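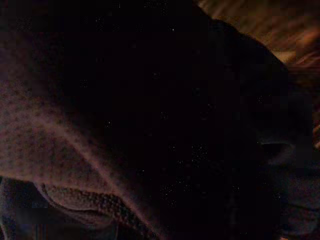 Slide 1. Wrist camera view, knitted fabric at left.

Talk notes, Irkwood handling session. Keep this slide up during the introductions.

I am covering one fault on the Misent cell at Flemton: the arm closing on cloth with no usable wrist image. Ermelinda Sampaio did the log work and will take questions on the controller.

Point to the ribbed edge, lower left. A person can pick that out as knitwear. The grasp planner needs contrast across the middle of the image, and the middle is close to black, with small pale specks. In the November logs the planner read specks of this kind as surface texture and returned a valid grasp score.

Give the numbers slowly. 557 picks logged. In 125 the score was computed on an image below the brightness limit. The limit existed in the configuration file but was only checked at start-up. Three of those picks ended in a protective stop on wrist force. No injuries, no damage to the arm. Two garments were torn at the cuff.

Pause here. Someone usually asks why the force limit did not catch it earlier. The limit was set for rigid items. Knitted cloth stretches, so the load builds slowly and the stop comes late.

Next slide. 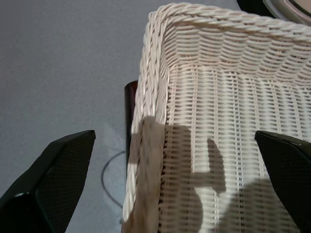

Slide 2. Wrist camera view, white wicker basket between the gripper fingers.

Better light, different problem. The braided rim is clear and so is the weave. Note the dark grey shadows on the inside wall. The old planner treated a shadow edge as an object edge if it was long enough - we have since raised the threshold, and Nuno Matos is still testing it on open weave.

Mention the cable on the grey surface, left of the basket. Loose cables are now an item on the pre-run check.

Changes made so far:
Brightness check on every image, before scoring.
Separate force limit for cloth.
No retry after a protective stop until an operator has reset the cell.

Still open: the Mohammadi method for rejecting specks works on recorded data but adds too much delay on the live cell. Do not promise a date.

Leave slide 2 up for questions.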